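Re: [manip-data] How messy should the table be?
From: Adjoa Ayaaba
Date: Tue 9 February

Kwaku Eshun wrote:
> We've been collecting demos for the utensil set on a bare bench, same
> fork, same two start positions, and the policy looks great until we put
> it in an actual kitchen. Then it reaches for whatever is shiny. Before I
> ask people to redo everything, has anyone tried collecting with clutter
> from the start? And how often do you rearrange things? Naa thinks every
> episode, I think that will drive the operators crazy.

Hi Kwaku,

Yes, we went through this with Brurkia last spring, and I'm on your side about the operators but on Naa's side about pretty much everything else (sorry!). Our first batch was 1000 episodes on a clean table and I'd trade the lot for a quarter as many in a lived-in kitchen. It learned "go to the only bright thing there" and it learned it really well.

What we do now is rearrange in blocks. An operator does 40 episodes, and every 4 of them something moves — a bowl goes to the other side, the bread gets shoved back, the fork starts at a different angle. Then between blocks they take a proper break and somebody else resets the whole table. Elikem runs most of our sessions and he was grumpy about it for maybe a week. Now he complains if the table is too tidy, so there you go.

Forks are a pain, by the way. If you hold them upright the wrist has very little room to recover, and the tines catch the light, so check your exposure before you start a long block. We lost most of an afternoon in April that way and only noticed when Elikem was labeling.
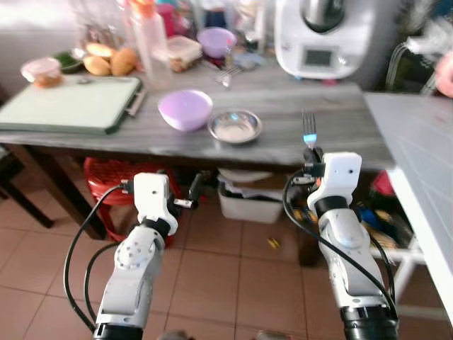 The other thing I'd say is leave a second fork out somewhere, plus a couple of bowls the same color. It's annoying to label but the policy has to learn which one you mean, and it never will if there's only ever one of each. We log the target in the Drirkus notes field before the arms move, so there's no arguing later about what the operator was going for.

Also, keep the fumbles! We used to throw out any episode with a regrasp and I really regret it. Tag them, sure, and keep the ones where the operator gets it back under control.

I wouldn't redo your whole set yet. Try 2 blocks with clutter, mix them in with what you have, and see if it still goes for the shiny stuff. Happy to send our reset sheet if you want it, it's ugly but it works.

Adjoa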